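Carnet d'atelier, fonds Kelley (tracts et petits imprimés religieux)
18 mars 2026

Repris ce matin la boîte que j'avais laissée ouverte en février, celle des tracts distribués sur les marchés et à la sortie des gares. Je note tout ici un peu en désordre, comme d'habitude, en me disant que Darren relira et qu'il mettra ses flèches au crayon dans la marge (j'aime bien tes flèches, Darren, même quand je ne comprends pas où elles vont).

D'abord l'état du compte. Il y a 198 pièces dans la boîte, et l'inventaire de la donation en annonce 200. J'ai recompté après le café, même résultat. Les deux manquantes sont à mon avis deux feuillets d'une même série, « Où passerez-vous l'éternité ? », dont nous avons les autres numéros et dont la chemise est plus large que son contenu. Je ne les déclare pas perdues pour autant. Mme Kelley rangeait ses papiers dans ses livres, et nous n'avons pas encore secoué les recueils de cantiques. À faire avant d'écrire quoi que ce soit à la famille, qui s'inquiéterait pour rien.

Pour les collègues qui prendraient ce carnet en route, je rappelle de quoi il s'agit. Mme Kelley acceptait tout ce qu'on lui tendait dans la rue. Elle disait que refuser un papier à quelqu'un qui se tient debout sous la pluie pour sa foi, c'était manquer de tenue. Elle prenait donc les évangiles de poche, les feuillets adventistes, les invitations à des conférences bibliques, les dépliants de présentation de l'islam, les petites images de neuvaine, les horaires d'une salle de méditation, et elle écrivait au dos, d'une écriture ronde et très droite, le lieu et parfois un mot sur la personne. « Gare, côté bus. Jeune homme timide. » « Marché, m'a bénie deux fois. » Pour qui s'intéresse à la mission de rue, et à ce que les gens en font une fois rentrés chez eux, ces dos valent bien les rectos. Je m'y attache plus que de raison, je le sais.

Dépouillement de la matinée. J'ai passé la liasse que nous appelons entre nous « les bleus », des quatre-pages sortis de l'imprimerie Dobson, à en croire la mention en pied de dernière page. Papier couché mince, deux agrafes, rouille légère sur presque toutes. J'ai ôté les agrafes à la spatule et je les ai remplacées par une bande de papier japonais autour du pli, sans colle. Gareth préférerait qu'on recouse. Nous en avons reparlé longuement devant l'évier, chacun avec sa tasse, et nous sommes tombés d'accord pour recoudre uniquement les pièces de plus de huit pages. Il y en a 13 dans la boîte. Les autres restent sous bande, et celui qui changera d'avis l'écrira ici.

Un point de vocabulaire qui m'a tenu plus longtemps que prévu. Dans Prusum, le champ « nature » nous oblige à choisir entre tract, brochure, image et livret. C'est commode, mais aucun de ces mots ne dit si l'objet veut convaincre, inviter, consoler ou simplement donner l'heure d'un office. J'ai commencé à mettre l'intention en note libre, puis je me suis aperçu que mes notes trahissaient mes humeurs : « insistant » pour les uns, « chaleureux » pour les autres, et le tout suivait d'un peu trop près mes propres habitudes du dimanche. J'ai donc tout effacé et repris avec des termes plus plats : appel à la conversion, invitation à une réunion, instruction, dévotion, quête. Une pièce peut en recevoir deux. Trois, j'ai trouvé que c'était trop, sauf pour un dépliant qui fait vraiment tout à la fois et qui offre en plus un calendrier.

Sur les dépliants musulmans, je voudrais qu'on fasse attention tous ensemble. La tentation est grande de ranger sous un même mot des choses très différentes : une présentation des cinq piliers faite par une mosquée de quartier pour sa journée portes ouvertes, et un texte beaucoup plus raide, sans adresse, qui explique au lecteur avec qui il ne faut pas se lier d'amitié. Les deux ont la même taille et presque le même vert en couverture. Je les ai décrits séparément, avec citation d'une phrase entière pour chacun, de façon que le lecteur juge sur pièce. Et j'ai appliqué la même règle aux tracts chrétiens, qui ont eux aussi leurs raideurs (celui sur la musique moderne est un morceau d'anthologie, il faut que je le lise à Gareth à voix haute). 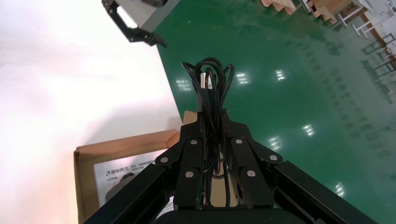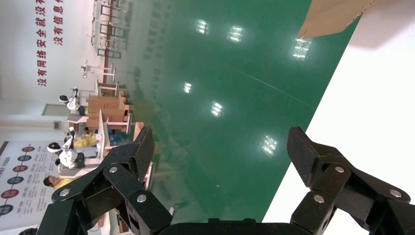

La prise de vue des couvertures m'a occupé le reste de la journée, et c'est là que j'ai le plus peiné. Les tracts mats passent très bien, les bleus de chez Dobson aussi, mais tout ce qui est glacé ou pelliculé renvoie la lumière du plafond droit dans l'objectif. On obtient sur le papier ce que donne ce sol vert verni sous l'éclairage de la salle, avec les plafonniers qui y reviennent en rectangles blancs, et quand un de ces rectangles tombe sur un verset, le verset a disparu. J'ai essayé d'incliner le plateau, de tendre un drap noir, d'éteindre une rampe sur deux. Le drap est de loin le meilleur, à condition de le tenir assez bas. Je demande à Darren s'il peut nous bricoler un cadre en tasseaux pour que je n'aie plus à le coincer sous les dictionnaires, qui glissent et qui m'ont fait deux frayeurs.

Réglages retenus, pour mémoire : lumière latérale des deux côtés, plafond éteint, drap noir au-dessus, charte de gris à gauche de la pièce et jamais en dessous. Pour les dos annotés, je n'allume qu'un seul côté, en rasant un peu, et l'on voit alors très bien la pression du stylo à bille. Sur une des images de neuvaine, cela fait ressortir une ligne que je n'avais pas vue du tout à l'œil nu, écrite sur une autre feuille posée par-dessus. Je lis « rendre le parapluie ». J'ai hésité à le transcrire, et puis oui, je l'ai mis entre crochets.

J'ai fait 18 pièces recto verso avant de m'arrêter. C'est peu, mais les six premières sont à refaire, elles datent d'avant le drap. Je les ai laissées dans le dossier avec la mention « provisoire » au lieu de les effacer, ayant déjà une fois effacé trop vite (Gareth s'en souvient, et il a la gentillesse de ne le rappeler qu'aux anniversaires).

Du côté du conditionnement, les pochettes de chez Grarnari sont arrivées. Bonne tenue, rabat franc, pas d'odeur à l'ouverture. Elles sont cependant un rien étroites pour les évangiles de poche, dont la couverture souple a gonflé avec le temps. J'en ai forcé un, bêtement, et le coin supérieur a marqué. Pièce notée, coin remis à plat sous buvard avec un petit poids, je regarderai demain matin. En attendant, les évangiles de poche retournent en chemise à quatre rabats et je demande un devis pour le format supérieur. Les pochettes conviennent parfaitement aux feuillets simples et nous en avons largement assez pour finir.

Question de fond maintenant, que je pose sans la résoudre. Mme Kelley a parfois noté, au dos, de quoi reconnaître la personne qui lui avait donné le papier : un prénom, un métier, une fois un numéro de téléphone. Ces gens distribuaient en public et ne se cachaient pas. Ils n'ont pourtant jamais pensé entrer dans un catalogue avec leur religion écrite à côté de leur prénom. Il y en a même un, le « jeune homme timide », dont elle raconte sur trois tracts successifs qu'il doute, puis qu'il ne vient plus, puis qu'il est revenu mais avec un autre groupe et d'autres brochures. C'est magnifique pour l'histoire des conversions ordinaires, et c'est aussi la vie de quelqu'un qui habite peut-être encore à deux rues d'ici. Ma proposition, provisoire : on photographie les dos, on les transcrit pour nous, et on ne montre en ligne que les rectos, avec la mention « annotation manuscrite au verso, consultable sur demande ». Darren trouve cela trop prudent pour les pièces anciennes. Il a sans doute raison pour une partie d'entre elles, mais les dates manquent une fois sur deux et je ne veux pas deviner.

Visite de Gareth en fin d'après-midi avec un morceau de cake et une bonne remarque. Il a rapproché deux tracts que j'avais mis dans des chemises différentes, un évangélique et un autre d'un petit mouvement dont le nom ne nous dit rien, et il a vu tout de suite que c'était le même dessin : la route qui se sépare en deux, l'étroite qui monte, la large qui descend vers des immeubles. Les personnages ont changé de costume, les immeubles ont pris un étage, mais les nuages sont identiques jusqu'au petit raté du trait à droite. Quelqu'un a donc décalqué quelqu'un. L'un des deux porte la mention Dobson, l'autre ne porte rien. J'ai créé dans Prusum un lien « même image » entre les deux notices, en espérant que ce lien survivra à la prochaine mise à jour, ce qui n'a pas été le cas du précédent.

À faire, sans ordre :
Secouer les recueils de cantiques (au-dessus d'une feuille blanche, s'il vous plaît).
Refaire les six premières prises de vue.
Demander le devis des grandes pochettes à Grarnari.
Recoudre les livrets. Gareth apporte son fil, je fournis les aiguilles.
Relire ensemble les deux dépliants verts avant de valider les notices, de préférence avec quelqu'un qui lit l'arabe, l'un des deux ayant une citation que je ne sais pas vérifier.
Trouver un autre exemplaire du tract aux deux chemins, peut-être dans la boîte des gares.

Ajout du soir, avant de fermer. J'ai regardé sous le poids malgré ce que je m'étais promis : le coin de l'évangile est encore un peu relevé. Buvard changé, poids remis, merci de ne pas déplacer la pile près de la fenêtre.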